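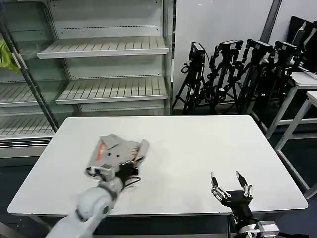
Budari open day – data card, first pass. Written up fast after the August visit to the Ferrand lab, so expect gaps. Covers the cloth handling recordings only, the Grustico talks are in another folder. Two arms at one white table, four tripods with cameras standing behind it, bare shelving at the back. Visitors came through in small groups and watched, and the recordings kept running the whole time. Charito Baluyot ran the arms, Prapai Thammasiri did the talking and most of the labeling afterwards.

What's in it

618 episodes, all cloth. Folding, lifting, spreading flat, putting down. Each episode has video from the head camera and both wrists, joint positions, gripper opening, and a one-line task note typed by whoever was nearest the keyboard. Notes are in English, mostly. Spelling not fixed.

Episodes are capped at 60 seconds. Anything that ran over got cut there and marked "long" – don't throw these out without looking, a lot of them are fine up to the last fold.
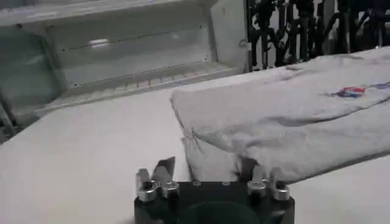
Can the recordings be used to train a folding policy by themselves?
They're too few and too uneven for that. Use them for fine tuning, or as a test set for something trained on the bigger Fimham recordings.

Demo format

Each group got a slot of 15 minutes. Short intro, then a live teleop run, then one visitor at a time could try the controls with Charito next to them. Visitor runs are in the set too, folder "guest". Quality is all over the place. Good for failure cases, pretty bad for anything else. 11 guest runs have no task note becuase the keyboard got unplugged, we left the field blank.

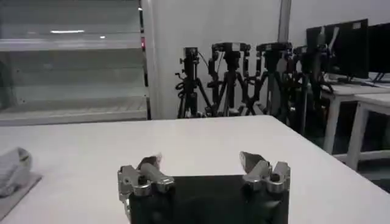
Right wrist view: gripper open and empty, crumpled white cloth on the gray mat at left.

Labels

success / partial / fail, set by hand from the video. Partial means the cloth ended up somewhere sensible but not folded the way the note asked. Prapai labeled the whole set once, Charito checked the guest folder again. Where they disagreed the second label wins and the first one is kept in "label_old".
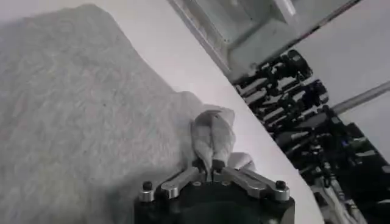

Ferrand, August

Grasp notes from the afternoon session. Pinching up a fold of the gray knit between the closed fingertips, as in the wrist view, is tagged "pinch". Sliding a finger under an edge is "scoop". Both can show up in one episode, then the tag is for the first grasp only. Knit and T-shirt runs share a folder, so filter on the note if you need one kind.

Known problems

– wrist video starts a little late in some early episodes, use the time stamps not the frame numbers
– lighting settings were not recorded
– audio removed, vistors were talking in most of it
– calibration file is from before the open day, the morning one got overwritten

Questions or bad labels go to Prapai. Send the episode number and which camera you were looking at. Next version will have the joint plots and a proper split, for now make your own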